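Forum > Teleoperation and demonstration > Data collection
Thread: Suture demos by teleop – when do you cut the episode?

mnaidoo
Posted 6/12/21
We are recording suturing demos on tissue pads, two arms, operator at the console, stereo plus one fixed view. Task is interrupted stitches along a straight incision. The set stands at 200 episodes, 192 usable after the first pass. I need a rule for where one episode stops and the next starts. Two views of the pad:
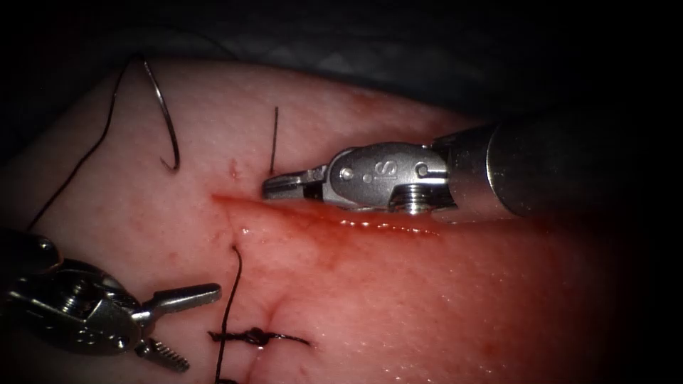
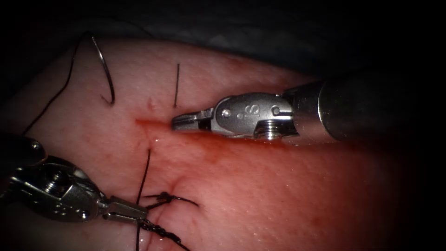
Needle parked upper left with its thread trailing off to the left in both. In the first the left grasper is open with nothing in it. In the second it has hold of thread near the knot. My labelers put these in different phases and I agree with them, but they don't agree on the boundary.
– Mbali Naidoo

REPLY 1
r_pal
Cut on grip events. Left jaw closes on thread, new segment. Jaw angle is in your kinematics log already, so no one has to look at video. We did this on the Vurnico set and relabeling took 3 days.

REPLY 2
tripathi_s
Disagree with r_pal. Jaw angle tells you the jaw closed. It doesn't tell you what it closed on. Operators close on air all the time when they reposition, and the right driver's jaws in the first view are closed over the incision with no thread that I can see in them. A threshold on angle would give you a grip there.

REPLY 3
r_pal
Then add motor current. Closing on thread and closing on nothing look different.

REPLY 4
tripathi_s
On thick suture, maybe. On ours the difference was inside the noise. Cable friction in the wrist drifts over a session and you end up tuning per instrument.

REPLY 5
bimla_b
Are you treating the parked needle as part of the state? With the needle in the pad and neither arm on it, a policy trained on short segments never learns that it has to go back for it. Ours (Clodell, same two-arm layout) finished the knot and stopped. We went to full-stitch episodes with phase tags inside them and that went away.

REPLY 6
mnaidoo
Yes, needle pose is tracked, badly. It's thin and dark, and the top of the view goes nearly black, so we lose it whenever the free end sits against the background. Full-stitch episodes were my first choice but they run long, and the wraps are where operators differ most. In the second view the thread below the left jaws is a twisted length. Some operators leave it like that, some clear it before the next throw. I don't want both averaged into one motion.

REPLY 7
r_pal
So split by operator. You have 5, I think?

REPLY 8
mnaidoo
5, but one of them did most of the set.

REPLY 9
mkaushik
Two things.
1. The short stiff thread end near the top center will get picked up as a grasp target by any detector trained on black thread. Mask it or label it as its own class.
2. Blood color on the pad differs enough between areas that I would not use a color cue for the incision. We used the tool tip path instead.
On the original question I side with Bimla. Tag phases, keep the stitch whole, let the loader do the cutting.

REPLY 10
tripathi_s
Agree on 1. On 2, the tip path is only as good as your hand-eye calibration. What does yours come to at the tip?

REPLY 11
mnaidoo
Not good enough to argue with you. Redoing it before the next batch. I'll keep whole stitches and tag by hand on 3 episodes per operator, then compare against r_pal's jaw angle rule on the same files.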